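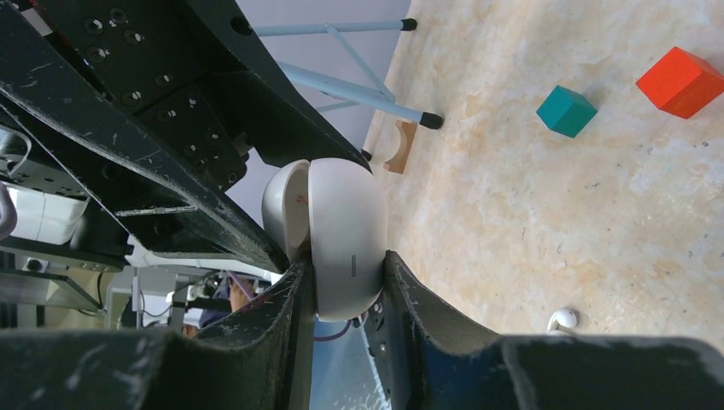 Robotics Club news from Stunthorpe

27/12/2024

What a term it has been for the arm group! Back in June the Indus arm was still a pile of brackets and bolts in two crates, and now the club is spending its afternoons on small, slippery, everyday things that people handle without a second thought. Earbuds are the current obsession. The task we set ourselves sounds so simple (hold the charging case, get a bud back in its slot, close the lid) and it has eaten up most of our sessions since the fall break.

Wooden blocks were a breeze by comparison. A cube has nice flat sides and doesn't mind a hard squeeze. A glossy rounded case wants to pop right out of the fingers, and if you grip too low the lid won't swing. The ninth graders worked out a slower closing speed for the gripper, and the difference was huge – we went from chasing the case across the table to 54 good grips out of 100 in one afternoon. There was cheering. There may have been dancing.

The wrist camera has been a big help too. Students drive the arm by hand, save each run, and then watch them back together to argue over which ones are clean enough to keep. Our goal is 1,000 saved runs before the Nestlow meet, where we're entering 2 teams for the first time. Team Ateş will take on the small objects table and the second team is doing sorting.

New members are welcome when we start up again after the break, and you don't need to know any programming. Bring safety glasses if you have your own. We also need old earbud cases, any brand, working or dead, so please check your junk drawers! There's a box for them outside the lab.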